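Asociación de Vecinos Billeda
Acta de la reunión ordinaria
Hora de inicio: 19:00

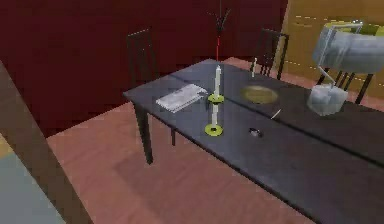
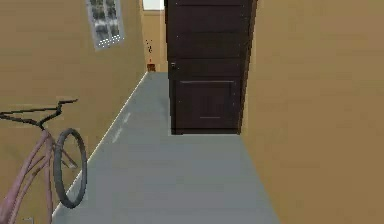

Jundov, noviembre

Asisten 16 socios. Se lee el acta anterior y queda aprobada.

1. Boletín Radar. La imprenta Birhane pide 148 euros por la tirada. Se acepta, con 2 votos en contra.

2. Ruido nocturno. Se enviará una carta al ayuntamiento para pedir que la recogida del vidrio se haga por la mañana.

3. Cuotas. Faltan por pagar tres familias; se les dará plazo hasta enero.

Sin más asuntos, se cierra la reunión.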